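Ikum (style sheet language)

Ikum is a small language for laying out web pages, and I've been using it long enough to have opinions! Hafiz Pillai wrote the first version at Grovmont, and it compiles down to plain CSS. Version 11 came out on 10/01/2018 (still my favourite, grid support and all).

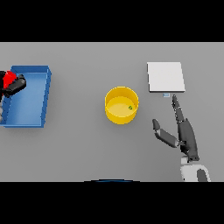

Blue tray, yellow bowl and white pad on a grey tabletop, computer render.

Rules in Ikum are nested by indentation, so there are no braces to lose. The core has 56 keywords, most of them borrowed from print. I'd start with "gutter" and "measure", then read the Subramaniam guide on stacking order.

See also: Gamumbridge (layout engine)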